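Questions people send us about robots and everyday chores. Lakmal Siddiqui keeps this page up and revises it each August.

## Can a robot do my housework yet?

Not all of it. A machine can do single chores in a room it has been set up for, at a slower pace than you would. What it can't do is walk into a strange kitchen and work out what needs doing.

## Which chores are closest?

Picking things up and putting them somewhere else. That covers tidying, sorting, loading a shelf and packing a box. In our own log for the Kusmont arm, 313 tries at plain pick-and-place came before we moved on to anything with a plug or a door.

Flat or shiny packages are harder than they look. A finger has to get under an edge or find two sides to squeeze, and a glossy surface can throw off the camera.
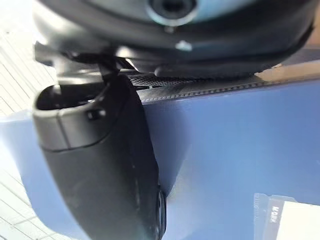
*Close quarters: gripper finger, blue surface, and a package marked "MOPA" in the corner.*

## Why are robots so slow at this?

Most of the time goes into getting the hand lined up. You reach for a cup without thinking, and if you're off a little, your fingers fix it. Many grippers have little or no sense of touch, so the machine has to check by camera, move a bit, and check again.

## Can they plug things in?

Sometimes, when the part is held firmly and always faces the same way. Shops have done this for years with fixtures. On a tabletop, with nothing clamped down, it's a much harder job. The pins are small, the hand blocks the view, and a connector that goes in at a slight angle can jam.

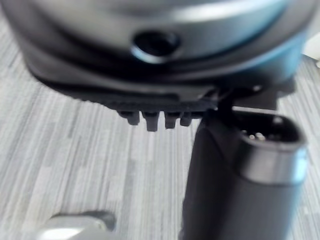 A wrist camera helps with some of that, but it has to work very close to the parts, and close up things go out of focus. Our advice to small shops is to buy or build a fixture first -- it will do more for you than a better camera.

## What about cupboards and shelves?

Opening a door is one skill and putting something away behind it is another. The box has to be turned to fit, the arm has to clear both doors, and the shelf may already have something on it. Two hands help. One can hold the item while the other stays free for a door or a second grip.

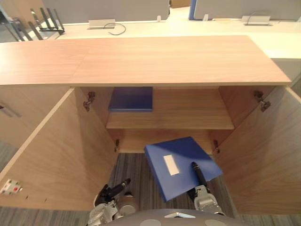
## Do I need to change my home or shop?

Usually a little. Clear floors, good light and labeled boxes all help. Kristiansen, the small parts shop we work with in Grasden, moved its shelving so the arm could reach every level, and that was most of the setup work.

## How often does someone have to step in?

More than the sales videos suggest. Over one long run of 3000 moves in the Viltell trial, a person had to step in 71 times. Most of those were dropped or stuck items. That may be fine in a shop with staff nearby -- it's less fine in a home where you wanted to go out.

## Should I wait or buy now?

For a home, wait, unless you want a floor cleaner. For a shop with one dull job that repeats all day, it's worth asking for a trial. Bring your own parts to it, including the awkward ones, and ask to see at least 7 cycles in a row with no one touching the machine.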